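Stemware

Print this article | E-mail this article | 236 shares

Stemware is the general name for drinking glasses that stand on a stem, with a bowl above and a flat foot below. Wine glasses are the members of the family most people know best, though cordial glasses, champagne flutes and the good old water goblet all belong to it too.

The stem has a pleasantly simple job, and that is to give the hand somewhere to rest so that the fingers don't warm the drink or smudge the bowl. Older stems were often made separately and joined to the bowl while the glass was still hot, and a patient collector can sometimes feel the join with a fingertip.

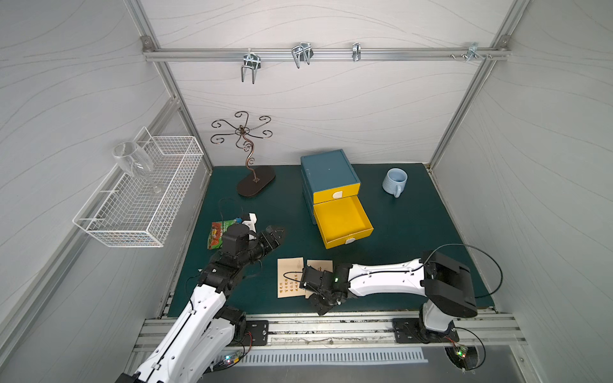 A clear wine glass resting in a white wire mesh basket.

Storage is a matter on which households cheerfully disagree. Some people stand their glasses upright to protect the rim, and others turn them over to keep the dust out (a closed cabinet settles the argument nicely). Hanging racks hold the glass by its foot and free up a good deal of shelf.

Collectors tend to begin with a pair and go on from there. In his notes on the Okwood cupboard, Hervé Poulain lists 236 glasses, only 3 of them chipped, and he remembers fondly where nearly every one was bought.

See also: Decanter, Goblet, Tumbler

2 comments | E-mail | Print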